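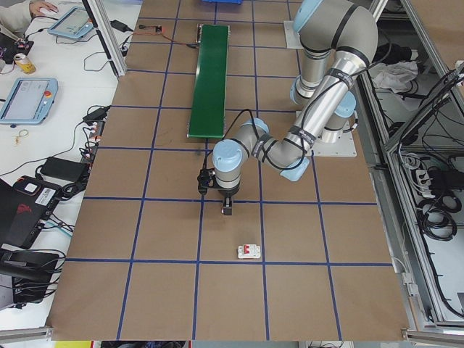
Bench layout talk – speaker notes
Slot is 11 minutes plus questions. Don't run over like at Skovow.

Opening

Hello, thanks for coming, who I am, one line only. Work at Barura, small workshop, we make up test benches for people who sort and pass small parts along a belt. Tonight is tape, paper and where you put the belt. Sounds dull. Is a bit dull. Saves you weeks.

Ask for hands up: who has a bench at work they're ashamed of? Wait for the laugh. If no laugh carry on.

Start with the table top

Big surface, bigger than you think you need. First thing everyone does is fill it. Don't. Leave squares with nothing in them. Parts need somewhere to land.

Cover it. Brown kraft paper is what I like, off the roll, cheap, no glare to speak of. You can write on it. Pen marks are fine, pen marks are good, that's your notes from last time. When it gets too scruffy, rip it up and start again.

Pull it tight before you stick it. One person each end. Bubbles in the middle are a pain, small parts rock about on them and you'll blame everything else first.

(Olen job – tell the short version. Laid the paper in a cold room, heating came on, whole sheet went wavy by teatime. Redid it the next morning. Don't go into the argument about who paid.)

The grid

Blue masking tape. Long runs first, all one direction, then the cross runs on top. Don't do one square at a time, it wanders.

Measure from one edge only. Pick the edge, mark it, stick to it. If you measure half from the left and half from the right you get one fat column in the middle and it'll annoy you for ever.

Squares: 155 mm at ours. Someone will ask why. It suited the table and a part plus a hand fits in one. No magic in it. Do yours to fit your biggest part with room to spare.

Tape has a width! Measure centre to centre or edge to edge, don't mix. I mixed. Say so.

Name the squares. Letters up the side, numbers along. We keep ours on a printed sheet, not on the bench. Then you can say "it's in C4" down the phone and the other person knows. Solheim lot do theirs by colour, works for them, I can't keep it in my head.

Why blue – shows up on brown, comes off clean if you don't leave it on all year. Cheap yellow stuff leaves gunk. Pause here, have water.

Placing the belt

Right. The conveyor. People put it in last, where there's a gap. Should go in frist, or at least be drawn in first.

Line it up with the tape. Side of the frame parallel to a line. If it's off by a bit your eye gets used to it and then every measurment you take from it is off by the same bit.

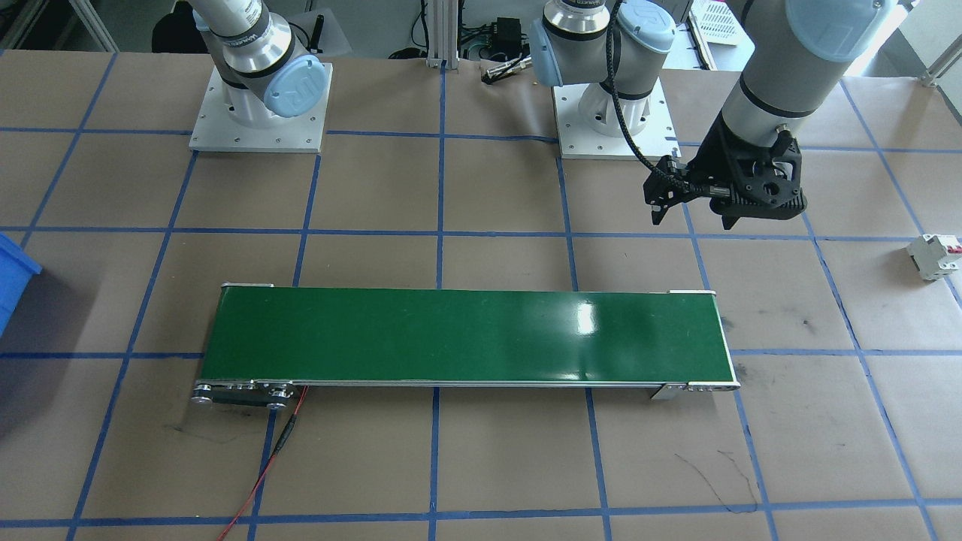 Both ends of the belt want clear squares next to them. One end for putting on, one end for taking off. Obvious when you say it out loud. Go and look at your own bench and tell me it's true there.

Belt surface. Green ones look smart, shiny ones throw back the ceiling lights. If there's a bright patch on the belt, move the lamp before you move the belt. Moving the belt means redoing everything else, see above.

Wiring to the belt. Short as you can, out of the way, along an edge if there is one. Any bare board that goes with it – put it in a box eventually. "Eventually" gets a laugh usually.

Speed: start slow. Slower than that. Small light parts will fall over if you start with a jerk, switches especially as they're top heavy with the rocker on. Lay them flat if they won't stand.

Test parts

Use real ones. We use little switches, white body red toggle, because you can see which way round they are from across the room. A plain block tells you nothing about which way it's facing.

Keep a tub of them. You will lose some. One fell behind the radiator at Olen and is still there as far as I know.

Run almost 2000 through before you tell anybody it's finished. Boring job. Put the radio on. Write the stoppages down as they happen, not at the end of the day when you've forgotten half.

The side table

Quick bit, skip if short of time.

Have a second table for everything that isn't the job. Screens, chargers, plugs, your drink. DRINKS NEVER ON THE PAPER. Say it twice.

Emergency stop where your hand gets to it without looking. Check it's not under a coat. Check again after lunch.

Questions

Likely ones: cost of the paper (don't know, look it up before), can you use a painted grid (yes, but you can't move it), vinyl tape (stretches, goes wonky).

Leave 2 spare rolls of tape at the front for people to take. Bring the good scissors home this time.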